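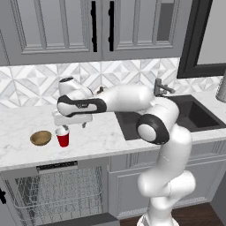 Figure 3. Rendered kitchen counter with a white robotic arm, its gripper above a red plastic cup.

4.2 Vocabulary and the second album

The complaint that a band's second album is "more mature" appears so often in our corpus that we gave it its own code. Of the 600 reviews collected from the print run of Verkamach and its short-lived web successor, most were written by people who had plainly enjoyed the record and were a little ashamed of it. Their praise comes in the language of damage. Speakers die, necks are ruined, neighbors move out. Kaczmarczyk and Desmet, who coded the reviews separately, agreed on nearly every case of bodily harm and fell out over the word "crushing," which Desmet wanted to treat as punctuation.

We kept it as a descriptor. It turned up in reviews of slow records and fast ones, and in one review of a solo piano interlude. A word that can be used of anything tells us little about the music, but its position in the text is more useful. Reviewers under a tight word limit put it in the first sentence. Those with room to spare saved it for the closing paragraph, after the drum sound had been dealt with.

The drum sound is always dealt with. Chu's earlier survey of the Clarnedmont tape scene found that snare tone drew more comment than lyrics, song structure and guitar playing put together, and our material gives us no reason to doubt him. The reviewers at Verkamach compared snares to biscuit tins, wet cardboard and, in the case of Krawczyk's second album, a door being closed politely in another house. The band put the last of these on a shirt.

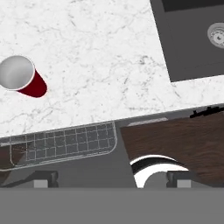
Figure 4. Red plastic cup on its side on a white marble countertop (rendered).

Scores behave differently from prose. The magazine marked records out of ten, yet the lower half of the scale was hardly touched, and a six was understood by everyone involved as an insult. Bošković, who wrote for the magazine until it folded one August, told us in interview that he had given a three once, to Clakberg's live album, and had then received a handwritten letter from the bass player's mother. He raised it to a five in the year-end list. We have left both scores in the data.

Roughly 60 reviews carry no score at all. Ostrowski argues that these are layout errors, and the issue in which they cluster was certainly a bad one for layout, with page 26 printed twice. The alternative, that the writers had declined to rank the records on principle, is more flattering to them and has no support in the surviving correspondence, which is mainly about unpaid postage.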